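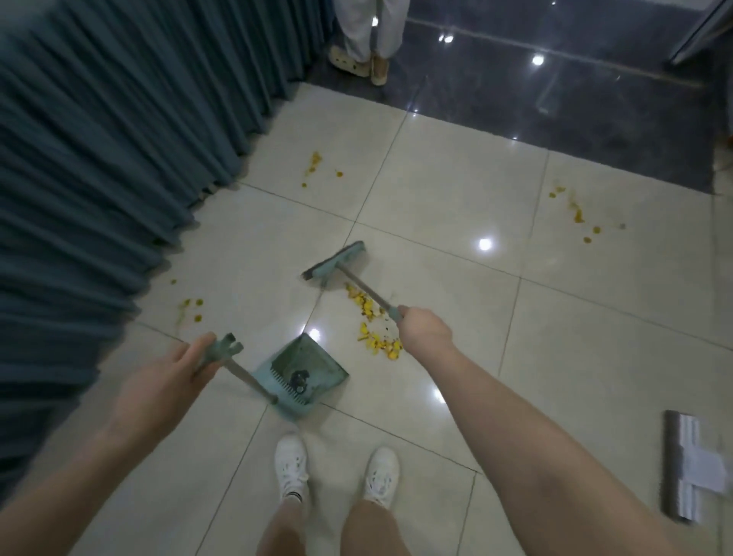 Does a glazed tile floor need to be sealed?

Glazed tile doesn't, as a rule. The cement grout between the tiles often does, and the two get mixed up in sales talk all the time.

I went to the Nadbridge home show this December expecting to be sold a floor. I was sold a floor four times before lunch. The salespeople disagreed on nearly everything, including whether hard floors are warmer than people think, but all of them used the phrase "maintenance-free," and all of them had a bottle of something to sell me at the end.

At the Serrano booth the something was a sealer. The quote for my kitchen came to $1505 laid, grout included, and the sealer was extra, to be put down again every year. I asked why a maintenance-free floor had a yearly job attached. The man said that was care, and care was different from maintenance. I wrote that down.

Drolonero went further. Its Polomura line of tile comes with a 45-year warranty, printed very large on a banner. The warranty itself is printed very small. I read all of it standing up, and it covers the tile wearing through to the body under normal household use. Chips are out. Cracks are out if the subfloor moved, and the buyer has to show that it didn't. Stained grout isn't mentioned at all. I have never met anyone who wore a hole in a kitchen tile by walking on it, so I suppose the company is on safe ground.

Hermenegildo Escobedo has set tile for most of his working life and has no booth. We talked by the coffee stand. He likes tile and has it in his own house, and he thinks most complaints about it start under the tile, where the buyer never looks. "They spend everything on the top," he told me. "Then they want me to go over a bad slab in one day." A customer once showed him a price per square foot from an ad and asked why his was so much higher. The ad left out tearing up the old floor, leveling, and trim. It also left out moving the refrigerator, which he did for free and still seems sore over.

The shine is another matter. Glossy tile photographs beautifully and sells on the strength of it. It can also be slick with water on it, and it shows every crumb and footprint that a speckled matte tile would hide. Ask for the wet slip rating and watch how long it takes someone to find the sheet. My record was 45 minutes, at a booth where the sheet turned out to be for a wall tile.

Velimir Begović, who used to sell flooring and now inspects it for people in arguments with sellers, wants buyers to take samples home and be mean to them. Oil, red wine, a dropped can. Leave it overnight, wash it, look at it in daylight. He also tells them to hold back money for the floor under the floor. In his last dispute that part ran to $2000, more than the tile.

I asked what he has in his own kitchen. Sheet vinyl, he said, the cheap kind, and one corner is coming up.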